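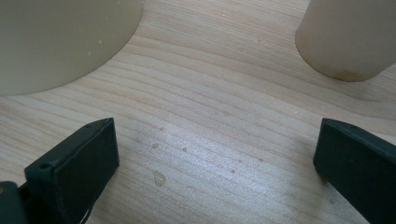

What is a break-even point?
It is the level of sales at which total revenue equals total cost, so that the business makes neither a profit nor a loss over the period.

Small Business Planning, Unit 4
Break-even and the cost section of the plan
Handout prepared by Regula Steiner

Read this before the worksheet. The worksheet assumes the terms below and does not define them again.

Fixed costs

A fixed cost stays the same over the planning period whatever the volume of sales. Rent, insurance premiums, software subscriptions and salaried wages are the usual items. Fixed does not mean permanent. A lease can end and a salary can go up. If a change is already known at the time of writing, show it in the month it takes effect and do not spread it over the year.

Variable costs

A variable cost rises and falls with each unit sold: materials, packaging, payment processing fees, sales commission. Express it per unit. If the plan covers more than one product, work out a separate figure for each before combining them.

Mixed costs

Some bills have both parts. A phone plan with a base charge and a usage charge is one case; a delivery contract with a monthly minimum is another. Split the bill and enter the base under fixed costs and the rest under variable costs. Where the split cannot be made from the invoice, state the method used in a footnote to the cost table.

Contribution margin

Contribution per unit = selling price per unit - variable cost per unit

The result is what each sale leaves to pay the fixed costs. If it is zero or negative, no volume of sales will break even, and the price or the variable cost has to be revised before going further.

Break-even volume

Break-even units = fixed costs / contribution per unit

Both figures must cover the same period. Dividing annual fixed costs by the contribution and labeling the answer "per month" is the most common error in the submitted plans.

Worked case: Dakeck

Dakeck sells one product, a repair kit, by mail. The selling price is $8 per kit and the variable cost is $4 per kit. Fixed costs are $300 per month.

Contribution per unit: 8 - 4 = $4
Break-even volume: 300 / 4 = 75 kits per month
Break-even revenue: 75 x 8 = $600 per month

Now suppose the supplier, Zwahlen, raises the price of parts and the variable cost goes up by $2 per kit. The contribution falls to $2 and the break-even volume becomes 150 kits. The variable cost has gone up by half; the required volume has doubled. A lender will look for this kind of sensitivity, so include at least two cases besides the base case.

Limits of the method

The calculation assumes a constant price, a constant variable cost and no change in inventory. It says nothing about when cash arrives. A firm that sells on credit can be above break-even and still be unable to pay its rent. Cash flow is covered in the next unit, using the Zenar accounts.

Owner's pay is often left out of fixed costs in a sole proprietorship. For this course, enter it on a separate line and show the break-even volume with and without it. Loan interest is a fixed cost. Repayment of principal is not an expense and belongs in the cash flow forecast.

Where the table goes

Place the break-even table after the sales forecast and before the income projection. Assumptions go directly under the table, numbered. Maeve Hegarty's plan for Drorex, in the course folder, follows this layout and can be used as a pattern. Its tax figures are out of date and should not be copied.

Before the next session

Complete worksheet parts A and B. Part C is optional for those without a product price. Questions about the spreadsheet go to Konrad Rainer.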